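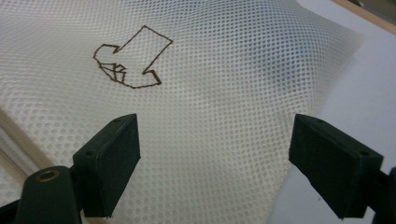

What do you do first with a piece of mesh before you turn it into a bag or a curtain? Lay it out, let it relax, and mark your direction on it before the scissors come anywhere near.

I've had so many messages about the mesh produce bags since April that I'm putting my answers in one place. Get a cup of tea, I do go on a bit (Martim Carvalho says I can't explain a hem in under an hour, and he's a patient man).

Direction first. Lots of mesh stretches more one way than the other, and once it's cut up you will not remember which way was which. I draw an arrow on every piece, a big outlined one, in brown. A tiny tick near the edge gets lost among all those little holes, and then you're holding it up to the window squinting.

Your lines will wobble. Mine always do! The pen dips at every hole and the fabric shifts under your hand, so go slowly and don't lean on it. A ruler helps for the shaft of the arrow, and I do the head freehand.

Test the pen on a scrap and wash the scrap. I skipped this once with white mesh and made myself a very permanent arrow on a bag meant for my sister. She still uses it for onions — she says it tells her where the onions are.

About the bumps. Mesh that has been folded in a drawer wants to puff up in the middle and ripple along the edges. Don't yank it flat and pin it tight, or it springs back after cutting and your square isn't square anymore. Smooth it from the center out with your palms, then leave it overnight with a few books on the corners.

For those who asked about size: I cut my panels 40 cm wide, and the finished bag takes a good load of apples. Seams get 2 rows of stitching, with a slightly longer stitch than you'd use on cotton so the needle isn't chewing up the bits between the holes.

Vitória Esteves asked if she could use the same mesh for a pantry curtain. Please do, and send me a picture! Keep all your arrows pointing down toward the hem so both panels hang alike.

Drawstrings tomorrow morning, once I've found where I put the cord.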